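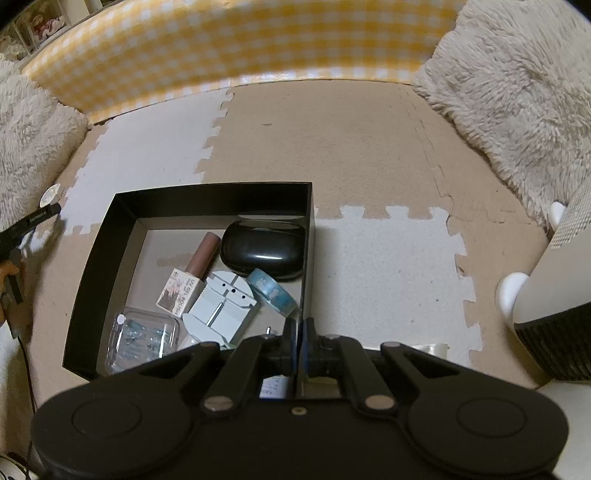 Prultisstead Information Sharing Group
Minutes of the meeting held on Apr 1, 2024

Present: the chair, the secretary, the threat analysis lead, the legal adviser, two representatives of Zunitz, one representative of Costigan, the records officer. Apologies were received from the training lead.

1. Minutes of the previous meeting
Agreed as a correct record, subject to one change. In item 5, "shared on request" to read "shared on written request".

2. Matters arising
2.1 The revised handling labels were issued to all members. Costigan has not yet applied them to its weekly summary and will do so from the next edition.
2.2 The question of who may see draft assessments was carried over to item 4.
2.3 The contact list has been reissued. Two entries still show the old duty number.

3. Reporting figures
3.1 The threat analysis lead presented the figures for the quarter. Members submitted 3,806 indicators through Jarix. Of these, 346 were rejected at intake, mostly for a missing source grade or an expired date field.
3.2 Zunitz asked whether duplicates were counted in the total. The lead confirmed that they were. Duplicates are merged after intake and the total is taken before that step.
3.3 The chair asked for both totals to be shown in future. Agreed.
3.4 Some 200 of the rejected entries came from a single automated feed. The feed had been sending dates with the day and month reversed. It has been corrected at source. The rejected entries will not be resubmitted, as they have passed their retention limit.

4. Access to draft assessments
4.1 The legal adviser introduced the paper circulated before the meeting. At present a draft assessment may be read by any member holding the second tier of access. The sharing agreement refers only to "finished product" and is silent on drafts.
4.2 Costigan's view was that drafts are useful because they arrive early, and that a stricter rule would delay warnings. Zunitz was concerned that drafts had been quoted in members' internal papers as if they were settled findings.
4.3 The legal adviser noted that the agreement could be read either way. A change to the wording would need the signature of every member. A change to the handling guide would not.
4.4 It was agreed to amend the handling guide as follows. Drafts will remain open to second tier readers. Each page will carry the word DRAFT and an expiry date. Drafts may not be quoted, summarised or attached to another document. The confidence level will be left blank until the assessment is final.
4.5 Zunitz asked for its reservation to be recorded. It would have preferred drafts to be limited to the originating member and the analysis team.
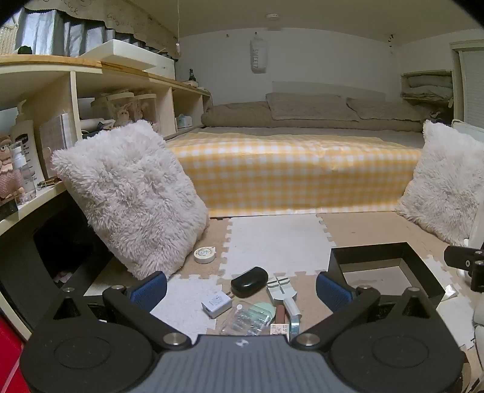 4.6 The amended text will be circulated for comment. If no objection is received within the comment period it will take effect without further discussion.

5. Jarix: access logs and retention
5.1 The records officer reported that the access logs now record searches as well as document views. Logs are held separately from the main store and cannot be edited by system administrators.
5.2 The retention period for search logs has not been set. The legal adviser advised that they should be treated in the same way as view logs unless there was a reason to differ. No reason was offered. Agreed.
5.3 Dormant accounts were discussed. There are 4 accounts with no sign-in since the last review. The sponsoring members will be asked to confirm or close them.
5.4 Costigan asked whether members could see their own staff's search logs. The records officer will check what the current contract permits.

6. Oversight return
6.1 The annual return is due in June. Section B has been reworded and now asks for the legal basis of each category of sharing, where it previously asked for one general statement.
6.2 Members are to send their Section B text to the secretary in the new format. Text copied from last year's return will be sent back.

7. Actions
Threat analysis lead: show totals before and after merging (3.3).
Legal adviser: draft the amendment to the handling guide (4.4).
Secretary: circulate the amendment and collect comments (4.6); correct the duty number (2.3).
Records officer: apply the retention period to search logs (5.2); write to sponsors of dormant accounts (5.3); check the contract position on log access (5.4).
All members: Section B text (6.2).

8. Any other business
None.

9. Next meeting
To be held in June, before the return is submitted. Papers to the secretary in advance in the usual way.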